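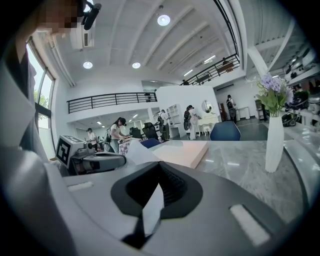

The Sandhu hall during collection, seen from an operator's gripper at the marble-patterned table.

The Pause at Table Four
A short story

Report of the Reviewing Officer to the Board of Grustasix, 18/03/2021

1. The Reviewing Officer was asked to establish how a pause had entered the material supplied to Caltuvix under the household tasks agreement, who was responsible for it, and what should be done with the recordings in which it appears.

2. The agreement requires Grustasix to supply examples of ordinary household work carried out with hand-held grippers. These are gathered in the Sandhu hall at Fostgate, where operators stand at furnished stations and perform short tasks from a printed list. An operator may be asked to close a notebook, to pick up a crumpled sheet of paper, or to move a vase from one side of a table to the other. Each performance is recorded from start to finish and is called an episode. Operators begin and end their own episodes. The guidance states that an episode should be ended promptly once the task has been completed.

3. In January the hall supplied 2486 episodes. All were accepted. The learning system was trained on them in the usual way and placed in a test kitchen belonging to Caltuvix, at the end of which month the first letter was received.

4. The letter was courteous. It stated that the system was performing well and had made fewer errors than its predecessor in the handling of cups and folded cloth. It went on to say that, having put a thing down, the arm would sometimes remain above it for a short time with its fingers open. It did not appear to be measuring anything. It then withdrew and continued. Caltuvix wished to know whether this was intended.

5. The reply from Grustasix, which the Reviewing Officer has read, said that it was not intended and was probably a fault in the test kitchen. A second letter, less courteous, enclosed the evidence that it was not.

6. A search of the January material was then ordered. It found 286 episodes in which the gripper was held still over the finished work before the recording ended. The usual length of this stillness was 2 seconds. Of the episodes found, 210 had been recorded by one operator, at Table Four.

7. The Reviewing Officer travelled to Fostgate and remained there until the enquiry was complete. The hall is large and white, with a high ceiling and a mezzanine with black railings. Operators wear their recording equipment on their heads and, in most cases, carry the rest in a backpack, so that a visitor coming in for the first time may have the impression of a party of walkers who have stopped at a furniture shop. There is little conversation. Operators are asked not to speak during an episode, and the habit continues between episodes.

8. Table Four has a grey top with white veining. On it, at the time of the visit, were a pink notebook, some paper and a tall white vase of artificial flowers, lavender in colour. The operator had been assigned to it from the opening of the hall. The supervisor described the operator as reliable and rather slow, and added that the slowness had been raised at two appraisals and had not altered.

9. The Reviewing Officer watched the operator complete a morning's work. The pause was present from the first episode. The operator placed the notebook beside the vase, opened the fingers of the gripper, and stayed exactly as they were. Then the episode was ended, the notebook was returned to its starting place, and the task was performed again.

10. At interview the operator was informed that the pause had been noticed. The operator asked by whom. On being told that it had been noticed by Caltuvix, because the arm in the test kitchen was now doing it, the operator was silent for some time and then asked whether the arm did it well.

11. The Reviewing Officer declined to answer, as the question fell outside the terms of the enquiry.

12. The operator's account was as follows. Before coming to Fostgate the operator had spent many years looking after a parent at home. The parent's sight had failed gradually. When a cup was set down, the parent would reach towards the sound, and if the carer's hand had already gone there was a chance that the cup would be knocked over. It had therefore become the practice to leave the hand where it was until the other hand arrived. The operator had not been aware of bringing the practice to work. It was simply how a thing was put down.

13. The Reviewing Officer pointed out that there was no second person at Table Four. The operator agreed that there was not.

14. The remaining episodes were then considered. These had been recorded by operators at neighbouring stations, none of whom had cared for the parent in question or for anybody in similar circumstances. Two of them had shared shifts with the operator since the opening of the hall. One, who works mostly at the vanity table, said that she had supposed the pause to be part of the guidance. Another said that he had noticed it across the room and had found it restful. He had not meant to copy it. When shown his own recordings he asked to see one of them a second time.

15. It should be noted that this is the same process for which Caltuvix pays. The agreement assumes that a manner of doing things may be passed on by being seen often enough. No provision was made for it to happen among the staff.

16. The Reviewing Officer next visited the test kitchen. Caltuvix was most helpful. The arm was asked to lay a table for one. It set down a plate and withdrew, set down a fork and withdrew, and set down a glass of water and stayed. The engineer in attendance said that it did not pause over everything. It had done so at first, and the behaviour had since become narrower. It now paused chiefly over things that might spill.

17. The Reviewing Officer asked whether it had been taught to make this distinction. The engineer said that nobody at Caltuvix had taught it, and that they had hoped the answer would be found at Fostgate.

18. On returning to the hall, the Reviewing Officer examined all 210 episodes recorded at Table Four, in order, over several evenings. The finding is that the distinction is present in them. Over the notebook and the paper the stillness is brief. Over the vase it is longer, and in most cases the fingers, though open, are kept close to either side. The vase holds artificial flowers and the operator knew this, having dusted them.

19. While examining the recordings the Reviewing Officer set a cup of tea on the desk and observed that the hand had not been taken away. This is recorded for completeness.

20. Three courses were considered. The first was to withdraw all 286 episodes and replace them at the expense of Grustasix. The second was to shorten each recording so that it ended on completion of the task. This would be cheap, and would remove the pause entirely. The third was to leave the material as it stood and to inform Caltuvix that it had been collected in good faith.

21. The contract favours the first course. The finance office favours the second, and has asked that its preference be entered here. The Reviewing Officer has discussed the third with Caltuvix, which is not opposed to it in principle but has requested a written description of what the pause is for, so that it may be included in the notes supplied to customers.

22. Several descriptions have been drafted. The first referred to confirmation of stable placement, and was rejected by the engineer as inaccurate, since nothing is confirmed. The second referred to the comfort of the user - this was thought by the legal adviser to be a promise. The operator was then invited to supply a form of words and returned the sheet with a single line on it, which Caltuvix has accepted without amendment: "Waits in case somebody is reaching."

23. The Reviewing Officer recommends that the third course be adopted, that the guidance on ending an episode be revised to omit the word "promptly", and that the remarks concerning slowness be removed from the operator's appraisals.

24. The operator has been told of these recommendations and had one question, which concerned the vase. It is heavier at the top than it looks, and the operator would like a wider one before the next collection begins. The Reviewing Officer has no objection. The cost may be charged to the hall.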